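Cell notebook, Cadthorpe bench
February, started 9.40

Reading the Gridach handling rules again before doing anything

Müzeyyen sent over the revised handling rules for robotic board work and asked for comments by the end of the month. I said I'd try them at the bench before I said anything, because I've read three versions now and I still can't tell which clauses anyone has tested on a real motherboard and which were copied from a document about palletising.

It runs to 56 clauses. Of those I'd say 16 have any bearing on putting a processor in a socket. The rest cover fences, lamps, signage and who signs the sheet. Fine, keep them, but they won't save a bent pin.

Notes by clause, only the ones I have a view on.

Clause 6, grip force. "The gripper shall apply the minimum force necessary to retain the part." Necessary according to what? Ngan-ling and I set different values last month and both of us thought we were complying. If they want a rule they should give a number, or say how to find one. My suggestion: start low, tilt the wrist slowly, go up one step each time it slips, write down where it stops slipping, add one step. Do it over foam with a scrap chip and never over the socket.

Clause 9, earthing. No complaint about the wrist strap for the person. But the rule treats the fingers as if they were a glove. Has anyone put a meter on the finger pads? Sarıgül's sheet says "ESD suitable" and gives no resistance. I've asked for a figure twice. Until we get one I'm treating the pads as unknown, and I'd like the rules to let me write "unknown" in the box without failing the audit.

Clause 11, approach. "The part shall be presented parallel to the mating surface." Agreed, and it's the one I'd keep if they threw out everything else. The trouble is that it says nothing about where you check it. Parallel at the tray is no use to me. I want it checked at a hover over the board, with the retention frame already up and the lever out of the way, and a stop there long enough for a person to look.

That hover is the step we worked on today, using the Dell workstation board with the Quadro K420 in it, processor held flat over the open socket with the silver side up.

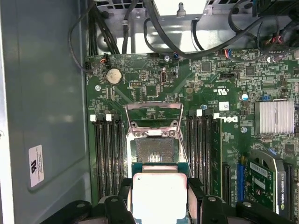 Clause 14, obstructions

"The work envelope shall be free of loose cabling." Whoever wrote this has never opened a desktop case. There are cables draped along the top of the board in this one, and there will be in every one that comes through the door. You can't strip a chassis every time you want to change a chip. What I think they mean is that nothing loose should be able to catch on the gripper between the tray and the socket, so say that, and make us record the path. I'd also add memory slots to the list of things to keep clear of. They stand on both sides of the socket and the fingers clamp from the left and right, so that's where I'd expect a first collision. Clearance figure still to be measured, don't guess it.

Clause 22, release height. Left blank in this version, "to be advised". It's been to be advised since the first version. Ngan-ling wants to open the fingers at contact, I want contact first and then a check before opening. Neither of us has evidence worth the name. Five seatings each way on the scrap socket, then pins under the magnifier, then we can argue.

Clause 31, operator presence. Says the operator may leave once the cycle is "established". Strike it. I don't want anyone leaving a cycle that has exposed pins under it, however many good ones came before. Fadard allow it on their line and quote a failure rate, but I haven't seen how they count a failure, and a pin that's bent slightly may only show up later in the memory test.

To do
Finger pad resistance, chase Sarıgül again.
Slot clearance on both sides, feeler gauge, power off.
Ask Müzeyyen who wrote clause 14.
Scrap socket trial with Ngan-ling, around two hours, book the magnifier.

Stopped 12.15. Comments not sent yet.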